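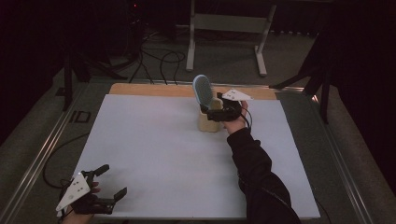

Drokico is a sales pipeline and follow-up tool for small firms that sell direct or through retail accounts. It stores contacts, schedules outreach, and records replies in one place. Each item in a seller's range gets a product card, and the card holds a short name, a price, a stock code, and up to six photos. The sales text is kept in a separate field so it can be edited without touching the photos. Cards are attached to outgoing messages by stock code.

Current release: January 12, 2026. Publisher: Worholm.

## What the standard plan includes

- Contact records with 23 fields, nine of them user-defined
- Follow-up scheduler with daily and weekly limits per contact
- Product cards, up to 600 per account
- Quote builder with tax and freight lines
- Import from CSV and vCard
- Export of all records at any time, in CSV only

User-defined fields can hold text, a date, or a yes/no value. They cannot be used in quotes.
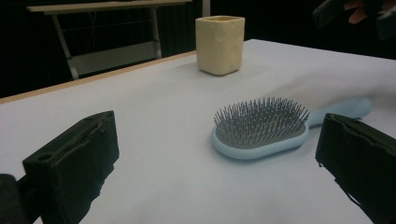 ## Follow-up scheduler

The scheduler works from the date of the last reply, and falls back to the date of the last message sent if there has been no reply. Intervals are set per pipeline stage. The default for a new lead is three days, then seven, then 14. After the third message with no answer the contact moves to the Dormant stage and no further mail is sent until a user moves it back by hand.

A contact can be marked "email only," "phone only," or "do not contact." The last setting overrides every stage rule and survives import -- a CSV row with a matching address will update the record but will not clear the flag. Duplicate addresses are merged on import, and the older record keeps its history.

Messages are plain text with one attached product card. Templates accept first name, company, city, and stock code as merge fields. If a merge field is empty, the message is held in the Review queue.

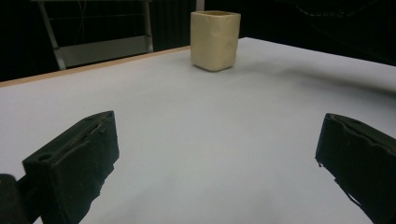
Held messages stay in the queue for 30 days. A user can fill in the missing value, send without it, or delete the message. Bulk release is available to account owners only, and each bulk release is written to the activity log with the user name and the number of messages.

## Reports

Three reports are supplied: replies by stage, quotes by outcome, and time to first reply. All can be filtered by user, date range, and product card. Open rates are not tracked.

## Requirements

| Item | Value |
|---|---|
| Browser | Current version of any major browser |
| Mail | IMAP and SMTP account |
| Users per account | 1 to 40 |
| Stored contacts | 50,000 |
| Order code, standard | DRK-514 |
| Order code, with Hastik | DRK-514H |

Hastik is the optional phone logging module. It records call time, length, and a typed note. It does not record audio.

## Setup and support

Migration from Camenzind is supported for contact records and quotes. Pipeline stages do not carry over and have to be entered again -- allow an hour for a typical account. Questions before purchase go to Veronika Lanz in the Worholm sales office. Existing customers should use the support form inside the account and quote the ticket number in any later message.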